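Setting up the snack counter table for your first tray run

Grirnau robotics club, build notes for new members. Read before you touch the arms.
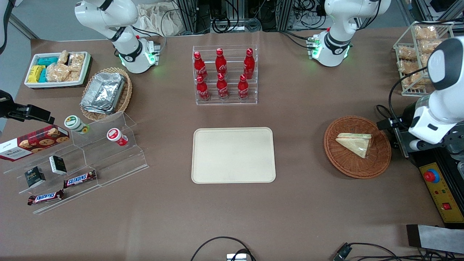 What you're trying to do

Tray in the middle, food and drinks around it. Someone orders, the two arms load the tray. That's the whole task for the Grinamero round. Sounds easy. Took last year's team most of July.

These notes get you from a bare table to your first recorded run. Allow a full evening. Longer if the calibration has drifted.

Before you start

- Safety sheet signed. No sheet, no arms.
- Know where the red stop button is. Right side of the table, on the yellow panel. Put your hand on it now so you can find it without looking.
- Long hair tied back, lanyards off, sleeves up.
- Two people minimum. One drives, one stands at the stop and does nothing else. Not on their phone.

Step 1 - Lay the table

Tray first, dead centre, long side facing you. Everything else gets placed from the tray, so if it's crooked your whole layout is crooked.

Then the drinks rack straight behind it. Sandwich plate on the right, level with the tray. Rolls in the back right corner. Foil containers and the packaged snacks go back left, stepped stand down the left side.

Leave a clear strip around the tray. Arms need somewhere to put a wrist.

Step 2 - Stock it

Bottles go on both tiers of the rack, spread out evenly. Stand them up properly. A bottle on a lean will still get picked by the script but the gripper comes in on the wrong line and you get a nasty clunk.

Chocolate bars on the low steps of the stand, jars on the top step, little black boxes in between. Labels facing out where you can.

Bagged stuff is the hard part. Clear plastic reflects, the vision code hates it. Don't pile the bags too high and don't let one hang over the edge of the tray.

Foil containers - same problem, plus they crush. If one's badly bent, swap it.

Step 3 - Power up

Controller first, wait, then arms. Other way round and you get a comms fault and have to start agian.

The rings on the wrists should go green. Any other colour, stop and check the log. Don't just power cycle it and hope.

Push the loose cables back toward the edge while you're waiting. The one at the front likes to creep onto the table.

Step 4 - Home the arms

Run home from the Wovar menu. Both arms should come up and sit over the back of the table, well clear of the tray. If either one stops low, hit stop and move it up by hand before trying again.

Never home with a hand over the table. Yes, even quickly.

Step 5 - Set your speed

Start at 40 percent. Leave it there until you've had 7 clean picks in a row. Then ask a senior member before you go up.

Grip force is a seperate setting, one value per item type. The defaults:

- glass bottles: 3000
- everything else: leave on auto

Those are raw driver units, not newtons, don't put them in your report as newtons. We lost marks for that.

Step 6 - One item, one arm

Pick the sandwich first. It's on its own, it's at the side, nothing to knock over. Left or right arm depends on how your config is named so check before you press go.

Watch the approach. Gripper should come down over the wrapped part, close, pause, lift. If it starts to slide sideways on the plate, stop. Your plate height is wrong in the config. Fix it and go again.

Place it on the tray near one end so there's room left for a drink.

Step 7 - Add a bottle

Front row before back row. Always. Reaching over the front row is how bottles go over.

Grab low on the neck or on the body, whichever the recipe says. Not the cap. Slow on the lift until it's clear of the rack.

Step 8 - Both arms

Only when steps 6 and 7 both work by themselves. Turn on the shared zone lock, it's in the Mensah planner under limits. With it on, one arm waits outside the tray area while the other is in it. Slower but nothing crashes.

Do 2 full orders like this before you record anything.

Step 9 - Record and save

Hit record, run the order, stop recording, name the file properly. Item names and your initials. "test final new" is not a name.

Bad runs get saved too. Put them in the fails folder with one line on what went wrong. We use those more than the good ones.

Common problems

Arm stops halfway, no error - zone lock waiting on the other arm. Check it got home.

Gripper closes on nothing - item has moved since the last scan. Rescan.

Tray shifts during a place - wipe the bottom of the tray and the table under it, then line it up again.

Packing up

Home, arms off, then controller. Food back in the bin with the lid on. Leave the tray where it is for the next group.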